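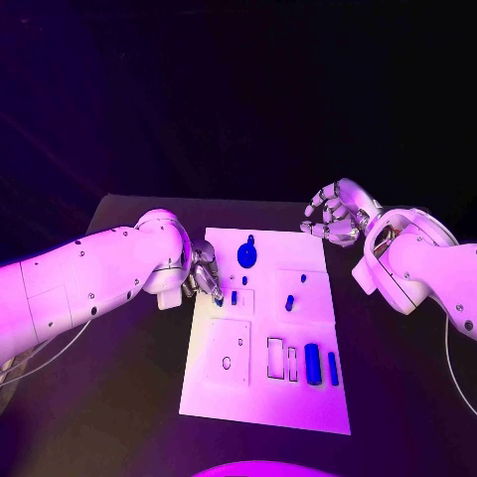
双腕ロボットを導入するとき、予算はロボット本体の価格だけを見て組めばよいのでしょうか。

本体のほかに、手先、作業台、治具、照明、安全対策、据付、教育、保守までを含めて組むのが普通です。本体の見積書は全体の一部を示すもので、周辺の費用を後から足していくと、たいていの計画は途中で組み直しになります。

# 双腕ロボット設備の導入計画

**双腕ロボット設備の導入計画**(そうわんロボットせつびのどうにゅうけいかく)とは、左右一対の腕と手先をもつロボットを研究室、学校、工場などに据え付けて使い始めるまでに、何を、いつ、いくらで、誰の責任で買いそろえるかを定める一連の作業をいう。狭い意味では購入仕様書と予算書の作成を指し、広い意味では、使い始めた後の部品交換や移設、そして最後の廃棄に至るまでの見通しも含む。現場では単に「導入計画」あるいは「立ち上げ計画」と呼ばれることが多く、書類の名前は組織によってまちまちである。

机の上で小さな部品をつまみ、穴に差し、並べ替えるといった細かな作業を対象とする設備では、腕そのものよりも、手先と作業対象のまわりに手間とお金がかかりやすい。そのため、大型の搬送設備や溶接設備の導入とは、費用の配分も、日程の組み方も、ずいぶん違ったものになる。本項では、主にこの種の卓上作業を行う双腕設備について述べる。

## 概要

導入計画は、たいてい一枚の紙から始まる。「こういう仕事をさせたい」という希望が先にあり、そこから必要な動作、必要な手先、必要な台の大きさ、必要な電源と順にたどっていって、最後に金額が出てくる。ところが実際には、年度の予算枠が先に決まっていて、その枠に収まる機種を探すという逆向きの進み方も珍しくない。どちらの順でも計画は成り立つのだが、後者の場合には、仕事の内容をあとから機械に合わせて縮めることになりがちで、担当者としては、どこまで縮めてもよいのかを早いうちに書き留めておくと、のちのち大変助かる。

計画書に書かれる項目は、おおむね次のようなものである。

- 対象作業と、その作業ができたとみなす基準
- 腕、手先、制御装置、視覚装置の構成
- 作業台、治具、部品盤、照明などの周辺設備
- 設置場所、電源、配線経路、床の条件
- 安全対策と、それに伴う社内または学内の手続き
- 据付、試運転、検収の日程
- 操作者の教育
- 保守契約、消耗品、予備品
- 更新または廃棄の見通し

項目の並べ方に決まりはない。Hallgrímsson工房が用いてきた様式のように、設置場所を一番上に置くものもある。部屋が決まらないまま機種だけが決まり、扉の幅が足りずに搬入し直したという苦い経験から、この順になったのだと同工房の手引きには書かれている。

## 対象作業の定め方

### 作業の書き表し方

計画の良し悪しは、対象作業をどれほど具体的に書けるかにかかっている、とはこの分野の手引きがそろって述べるところである。「組立作業一式」とだけ書かれた仕様書では、業者は安全をみて高性能の腕と高価な手先を提案するしかなく、発注者は何を削れるのか判断がつかない。反対に、扱う部品の太さ、長さ、重さ、置かれ方、差し込む穴のすきまが書いてあれば、見積もりの幅はぐっと狭くなる。

部品の置かれ方は、意外に書き漏らされる。同じ円柱でも、立っているものを上からつまむのと、寝ているものを拾い上げて向きを変えるのとでは、手先に求められる動きがまるで違う。冒頭の写真の盤にも、青い部品の立っているものと寝ているものとが混じっており、こうした混在がある作業では、手首をどこまで傾けられるか、指が台に当たらないかを、机上で一度確かめておく必要がある。

### 試験用の部品盤

本番の部品がまだそろわない段階では、穴や溝を設けた盤に、棒や円柱、角形の小片などを組み合わせた試験用の部品盤がよく使われる。購入前の実演で業者に同じ盤を渡しておけば、異なる機種の結果を同じ土俵で比べられるし、納入後の検収にもそのまま使える。盤の製作費は設備全体からみればささやかなもので、予算書では消耗品の欄に入れられることも多いが、予備を作っておかないと、穴の縁がすり減ったころに比較の基準が失われてしまう。

部品の色については、台や盤とはっきり見分けのつくものを選ぶのが無難とされる。視覚装置を使うのであれば、照明の色や当て方によって部品の見え方が変わるため、色の選定は照明の選定と同じ打ち合わせで済ませてしまうのがよい。別々の担当が別々に決めて、あとで盤を塗り直したという話は、どこの職場でも一つや二つは聞くことができる。

### 両手を使うか、片手で済ませるか

双腕設備を買うのだから両手を使う仕事を、と考えたくなるのは人情であるが、作業を細かく分けてみると、片手で足りる工程がかなりの割合を占める場合がある。片方の手が部品に触れているあいだ、もう片方が待っているという時間は、双腕設備ではごくふつうに生じる。計画の段階では、次のように工程を分けて考えることが勧められている。

| 工程の種類 | 例 | 双腕の必要性 |
|---|---|---|
| 片手で完結する | 小片を拾って溝に置く | 低い |
| 片手が支え、片手が動く | 盤を押さえて棒を差す | 治具で代用できることが多い |
| 両手が同時に動く | 柔らかい物を広げる、長い物を持ち替える | 高い |
| 左右で別々の仕事をする | 片側で拾い、片側で検査する | 生産量による |

表の二段目、すなわち支える手を治具で代用できるかどうかは、予算を左右する分かれ目になる。固定用の治具は腕に比べてはるかに安い。とはいえ、扱う品種がひんぱんに変わる職場では、治具の作り直しが積み重なって、腕をもう一本買うのと変わらない出費になることもあり、どちらが得とは一概に言えない。

## 機器の選定

### 腕

腕の選定では、可搬重量、到達距離、繰り返し精度の三点がまず比べられる。卓上作業では可搬重量に余裕があるように見えても、多指の手先は思いのほか重く、ケーブルや取付板の重さも加わるので、手先を含めた合計で計算しなければならない。この計算を部品の重さだけで済ませてしまう誤りは、初めての導入でたいへん多い。

到達距離については、左右の腕が同じ場所に届く範囲、つまり共通の作業域がどれほど広いかを確かめる。カタログに示されるのは腕一本ごとの範囲であり、双腕にしたときの共通域は、取付の間隔と角度によって大きく変わる。取付架台を自作する場合には、間隔を後から変えられる構造にしておくと、試運転のときに気持ちがずいぶん楽になる。

### 手先

手先は、単純な二指のつかみ具から、人の手に近い多指のものまで幅がある。二指のものは丈夫で安く、交換部品も手に入りやすい。多指のものは、つまむ、握る、指先で押すといった動きを一つの手で行えるかわりに、関節の数だけ故障の可能性があり、修理に出せば戻ってくるまで作業が止まる。

Grindon社の元購買担当で、現在は設備計画の講習を受け持つJolanta Szewczykは、講習の教材のなかで、手先の予算を「買う値段」と「止まる値段」に分けて書くよう勧めている。前者は見積書の金額、後者は故障中に失われる作業時間を金額に直したものである。二つを足してみると、一見高価に思えた予備の手先が、案外まっとうな買い物に見えてくるのだという。教材には、逆に予備を買わずに代用の二指を一組だけ置いておき、故障中は簡単な作業に切り替えるという、慎ましい計画例も載せられている。

### 視覚と照明

視覚装置は、作業台を見下ろす位置に固定するもの、腕の手首に付けるもの、ロボットの頭部にあたる位置に付けるものなどがあり、併用されることも多い。台数を増やせば死角は減るが、校正の手間が増え、配線も増える。計画書では、装置の数を先に決めるのではなく、見落としてはならない物と場所を書き出し、それが見える最小の構成から検討を始めるのがよいとされる。

照明は、予算書のなかで最も軽く扱われ、試運転の日になって最も重く扱われる項目である。窓のある部屋では、朝と夕方とで部品の影の向きが変わり、午前中にはうまくいった認識が午後には外れるということが起こる。遮光幕、固定灯、つやのない台の表面など、安価な対策をあらかじめ組み込んでおきたい。

### 作業台と配線

作業台には、腕が動いても揺れないだけの重さと剛性が求められる。既製の実験台で間に合わせることもできるが、その場合は補強材と床への固定の費用を忘れずに見込む。台の表面が暗い色であれば明るい盤が見分けやすく、光の照り返しも抑えやすい。

配線については、腕から垂れるケーブルの余長が問題になる。短すぎれば腕を伸ばしたときに引っ張られ、長すぎれば部品や盤に引っかかる。ケーブルの留め具、保護管、交換用のケーブルは、どれも小さな金額であるためにまとめて抜け落ちやすく、Bernardo Salgadoの編んだ点検表では、この三つだけで一つの欄が立てられている。

## 予算の組み方

### 費目

予算書の費目は、一度きりの費用と、毎年かかる費用とに大きく分けられる。

**一度きりの費用**には、腕、手先、制御装置、視覚装置、作業台、治具、安全柵や感知装置、搬入、据付、電源工事、初回の教育などが入る。**毎年かかる費用**には、保守契約、ソフトウェアの利用料、消耗品、操作者の再教育、電気代、保険などが入る。組織によっては両者が別々の財布から出るため、どちらに入れるかで承認の経路が変わり、担当者の腕の見せどころとも、悩みの種ともなっている。

なかでも見落とされやすいのは人の時間である。試運転と調整には、機械に慣れた人でもまとまった時間を取られる。Ustel研究所の計画例では、双腕設備の立ち上げに充てる作業時間をおよそ200時間と見込み、これを金額に換算して予算書の本文に載せている。外部に支払うお金ではないからと欄外に追いやると、いざ始まったときに、本来の仕事を抱えた人が夜に調整をすることになってしまう。

### 予備費

予備費の割合については諸説あるが、手先や治具の仕様が固まりきっていない計画では、一度きりの費用の20パーセントを置くという考え方が、前述のSzewczykの教材などにみられる。すでに同じ構成の設備をもっていて、二台目として買い足すのであれば、これより小さくてよい。逆に、作業の内容そのものがまだ動いている研究用の設備では、予備費を厚くするよりも、購入を段階に分けるほうが向いているという意見も根強い。

予備費は、使い道を決めないお金であるがゆえに、審査で削られやすい。そのためValter Meirelesは、予備費の内訳として「起こりうること」を並べた表を添える方法を広めた。指先の摩耗、取付板の作り直し、照明の追加、搬入経路の変更といった事柄を並べ、それぞれに見込み額を付けるのである。並べたことのすべてが起こるわけではないが、表があるだけで審査する側の安心がまるで違う、と好意的に受け止められている一方、表に書いた事柄にしか使えないお金になってしまうという批判もある。

### 見積もりの取り方

複数の業者から見積もりを取るときには、範囲をそろえることが何より大切である。ある業者の見積もりには据付が含まれ、別の業者のものには含まれないというのはよくあることで、合計額だけを横に並べると、安く見えたほうが結局は高くつくことになる。依頼の際に費目の一覧を渡し、含むか含まないかを一つずつ記入してもらうとよい。

外国の業者から買う場合には、輸送、保険、関税、為替の変動、電源の規格、説明書の言語が加わる。修理の際に機器を国外へ送り返すのか、部品だけが届くのかも確かめておきたい。これを購入前に尋ねておくかどうかで、保守の見通しは大きく変わってくる。

### 購入、賃借、共同利用

設備を持つ方法は、購入ばかりではない。賃借であれば初期の負担は軽く、作業に合わないとわかったときに引き返しやすいが、架台や配線に手を加えることが契約で制限される場合がある。共同利用は、近隣の組織と一つの設備を分け合う方法で、使用時間の割り振りさえうまくいけば、費用の面ではたいへん有利である。ただし、盤や治具を毎回載せ替えることになるため、位置決めのピンや、載せ替え後の確認手順を初めから用意しておく必要がある。

長く使う見込みがあり、構成をあれこれ変えたい職場には購入が、短い期間で結果を見たい職場には賃借が向くというのが一般的な見方である。最初の期間だけ借り、続けて買い取る契約もあり、その場合には支払った賃料がどこまで代金に充てられるかを書面にしておく。

## 日程

### 発注から据付まで

日程のうえで最も長いのは、たいてい手先の納期である。腕や制御装置は在庫のあることも多いが、多指の手先は注文を受けてから作られるものが少なくない。Esta計画の記録では、腕が届いてから手先が届くまでに八週間の開きがあり、そのあいだに架台の水平出し、配線、視覚装置の校正、そして重りを付けた腕だけの動作確認が行われた。待つ期間を無為に過ごさずに済んだのは、手先がなくてもできる仕事をあらかじめ日程表に色分けしておいたためであると、記録をまとめたTove Dalsgaardは書いている。

年度末に納品が集中する組織では、業者の側の据付要員も取り合いになる。発注をひと月早めるだけで据付の日を選べるようになることもあり、一月に慌てて電話をかけるよりは、秋のうちに仕様書だけでも渡しておくほうが、お互いに穏やかに過ごせる。

### 検収

検収とは、納められた設備が仕様書のとおりであるかを確かめ、受け取りを認める手続きである。卓上作業の設備では、外観と員数の確認、各軸の動作確認、非常停止の確認、そして対象作業の試験が行われる。

対象作業の試験では、何回行って何回できればよいのか、失敗とは何を指すのか、途中で人が手を貸してよいのかを、発注の前に決めておかなければならない。部品が穴の縁に引っかかって止まったものを失敗とするか、やり直して入ればよしとするかといった細かな取り決めは、文字にすると少々堅苦しく見えるが、検収の日の空気をずいぶん和らげてくれる。Grímur Bachの手引きには、試験に使う部品盤を業者と発注者が一枚ずつ持ち、同じ図面の版数を裏に書いておくという、素朴でよくできた方法が紹介されている。

## 安全対策

人と同じ部屋で腕を動かす以上、安全対策は後付けにできない。計画の初めに、どの作業を誰がどこで行うのかを書き出し、危険の見積もりを行う。柵で囲うのか、感知装置で止めるのか、速度と力を抑えて使うのかによって、必要な床の広さも費用も変わる。

双腕の場合には、人と腕との接触に加え、腕どうしの干渉、手先と盤の衝突も考えに入れる。腕どうしの衝突は人にけがをさせないことが多いために軽く見られるが、多指の手先が傷めば修理費は大きい。干渉を避ける機能が制御装置に含まれるのか、別売りなのかは、見積もりの段階で尋ねておくべき事柄の代表である。

非常停止の押しボタンは、操作者の手の届くところと、部屋の出入り口の近くの両方に置くのが望ましい。停止した後に腕がどのような姿勢で保たれるか、手先が部品を放すか握ったままになるかも、検収の際に一度は実際に確かめておく。

## 教育と運用

設備が据え付けられても、使える人が一人しかいなければ、その人が休んだ日に設備も休む。計画書には、操作者、教える人、保守の窓口となる人をそれぞれ定め、初回の教育には複数の人が出られるよう日程を組む。業者の教育は据付の直後に行われることが多いが、触ってみて疑問がたまったころにもう一度受けるほうが身につくとして、教育を二回に分けて契約する例も増えている。

運用の記録としては、動作時間、停止の理由、交換した部品、設定の変更を書き残す。帳面でも表計算でもかまわない。Ustel研究所では、毎週木曜日の終業前に指先の摩耗とケーブルの留め具を見て回る習慣があり、この短い点検の記録が、翌年の消耗品費を決める際のいちばん頼りになる資料として用いられている。

## 保守と更新

保守契約には、定期点検のみのもの、部品代を含むもの、代替機の貸し出しを含むものなどがある。手厚い契約ほど安心ではあるが、その分だけ毎年の費用がかさむ。自分たちで指先やケーブルの交換ができる職場では、簡素な契約に予備品を組み合わせるほうが合っていることもある。契約書では、手先が腕の保証に含まれるかどうかに注意したい。腕と手先の製造元が異なるときには、不具合の原因がどちらにあるかを切り分けるだけで日数がかかるため、窓口を一つにまとめてくれる業者を選ぶという考え方もある。

更新の見通しは、五年を区切りとして書かれることが多い。腕の機械部分はそれより長く使える場合も多く、先に古びるのは制御用の計算機やソフトウェア、そして手先であることが少なくない。そこで、全体を一度に買い替えるのではなく、部分ごとに更新の時期をずらした表を作っておくと、特定の年度に出費が集まるのを避けられる。

廃棄にあたっては、電池や潤滑油の処理、記憶装置に残った映像や動作記録の消去、架台の撤去と床の補修が必要になる。部品盤や治具は次の設備でも使えることがあるので、図面とともに取っておかれることが多い。

## よくみられる問題

導入計画でくり返し報告される問題には、次のようなものがある。

**手先の重さの見落とし。** 腕の可搬重量を部品の重さとだけ比べ、手先を付けた時点で余裕がなくなるもの。速度を落として使うか、腕を一段上の機種に替えることになる。

**共通作業域の不足。** 左右それぞれは盤に届くものの、両手を要する工程の場所に両方が届かない。盤を寄せるか、傾けて置くか、架台を直すことで対処する。

**治具の費用の膨張。** 品種が増えるたびに治具を作り、予算を使い切るもの。共通の台板に差し替え式の部品を載せる設計で、ある程度は抑えられる。

**置き場の不足。** 本体の寸法だけで部屋を選んだために、制御装置、予備品、梱包箱、操作者の椅子の置き場がなくなるもの。梱包箱は修理の返送に使うので捨てるわけにもいかず、廊下の隅で何年も過ごすことになる。

**仕様変更の口約束。** 打ち合わせで決めた変更が書面に残らず、検収の席で食い違うもの。打ち合わせの当日のうちに短い議事録を送り合うだけで、かなり防ぐことができる。

## 関連項目

- 設備投資計画
- 検収
- 多指ハンド
- 治具
- 危険源の同定
- 予防保全
- ライフサイクルコスト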